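Keeping the Two-Armed Table Running: A Morning in Kunville

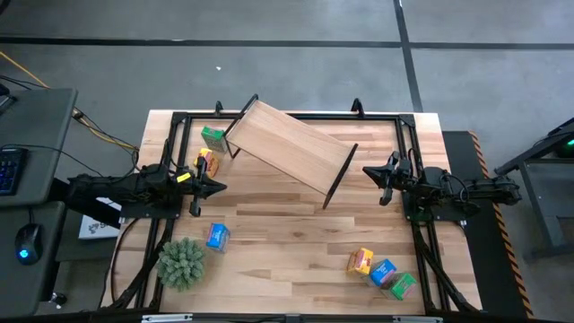
I'd been wanting to talk to somebody who looks after one of these two-arm tables for a while now, and the technician at the Shawky shop in Kunville finally said yes, on the condition that I leave the name out and bring my own coffee. So I drove over from Cledville on a Saturday, got lost once (the building is behind the tire place), and ended up with a stool and a notebook next to a pair of black arms facing each other across a wooden tabletop. The first thing I wanted to know was why the arms weren't bolted to the wood. "Wood moves," the technician told me. "You get a dry week, the planks shift a hair, and now your left arm thinks the table is someplace it isn't. So everything that matters hangs off the black frame, and the wood is just there to put stuff on."

The stuff, on this table, is mostly small cubes in green, yellow and blue, plus a little wooden shelf on thin black legs and a fake succulent that I liked very much. I asked if the plant had a job. "It's hard to grab. That's its job."

We started with the frame, because that's where the weekly check starts. The technician goes along the rails with a hex key and tries every bolt, not cranking on them, just feeling for the one that gives. I asked how often one gives. "More than you'd think! The arms stop and start all day, and all that shaking goes right into the rails. I found three loose in one go this spring. The arms had been missing by a tiny bit all week and everybody was blaming the software."

I have blamed the software for plenty in my life, so I kept quiet.

Each bolt gets a paint mark across the head once it's tight, so next time you can see if it has turned. Old trick from a bottling plant, apparently, where the technician worked for 7 years before coming to Shawky. "Bigger machines, same problems. Stuff comes loose, stuff gets dirty, and somebody unplugs the wrong thing."

Then cables. I had figured the motors would be what breaks, and I said so, and got a laugh. "I've changed one motor on this cell. I've changed cables five times. Look at where the bundle comes off the arm. Every time the arm reaches, that bundle bends in the same spot. It doesn't snap, it just gets tired inside, and then you get a fault that's there when the arm is stretched out and gone when you bring it home to look at it." The worst one took two days to find. The fix was to let the bundle hang in a bigger loop and stop zip-tying it so tight, which the technician admits was a self-inflicted wound. "I like a neat cable. The robot doesn't care about neat."

What about the grippers? These are the plain kind, two fingers that close toward each other, and I was surprised how much of the conversation they took up. The finger pads get wiped down every morning with a lint-free cloth and a little alcohol, and they get swapped when they go shiny. The shop buys them from a supplier called Firum, and the part number ends in 3534, which I know because the technician recited it from memory and then looked a little embarrassed. "When they're shiny they slip, and when they slip the cube rotates on the way up. Then the other arm goes to take it and the corner's where the flat side should be."

There's a test for the fingers that I got to try. You power the arm down the proper way, let it settle, and slide a strip of ordinary printer paper between the pads in the closed position. It should drag the same from top to bottom. Mine dragged at the tips and slid right through up near the palm. I thought I'd broken it, but no -- a finger was sitting a touch crooked. Two screws out, wipe the seat, two screws back in, and the paper dragged evenly the whole way. I was very proud of myself for about a minute.

Calibration comes last, after anything has been loosened or swapped. The arms go to their home pose, then each one touches the same few points on the frame, and the numbers get compared with the last set. If they've drifted, you don't just save the new ones and go to lunch. "That's the mistake I see. Somebody recalibrates over a loose bolt, and it's great until the bolt moves again. Find out why it drifted first. Then calibrate."

I asked what gets written down, since I'd noticed a fat notebook full of coffee rings. All of it, is the answer. What was touched, what it looked like, what the numbers were before and after. There's a computer log too, but it only knows what the arms know. "It'll tell me the left arm faulted at 2:40. It won't tell me somebody leaned on the frame at 2:39."

My last question was what advice the technician would give to a person about to set up a table like this in their own shop. There was a long pause and some coffee. "Leave yourself room to walk all the way around it. And buy the spare cables when you buy the arms. Don't wait until September when you've got a demo coming up and they're on back order." That one sounded like it came from experience, and I asked, and the answer was "next question," and I didn't have one.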